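Naltix Hand-Held Demonstration Grippers

Print this page | E-mail this page

Teach a manipulation task by doing it yourself. The operator holds one gripper in each hand and works at an ordinary counter.

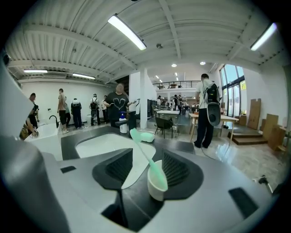 Toothbrush and cup between the finger pads, washbasin station.

Finger pads are replaceable and sold in packs of three. Each gripper records its own video.

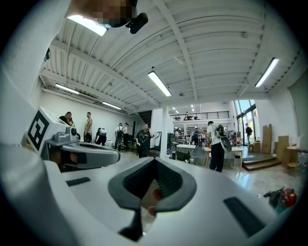
Recordings are stored on the backpack unit and exported by task name. Storage holds 500 demonstrations. 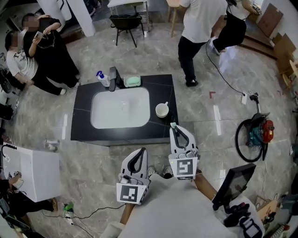
Pair price: $3,346. For training dates at Parham, contact Bianka Juhász.

Print this page | E-mail this page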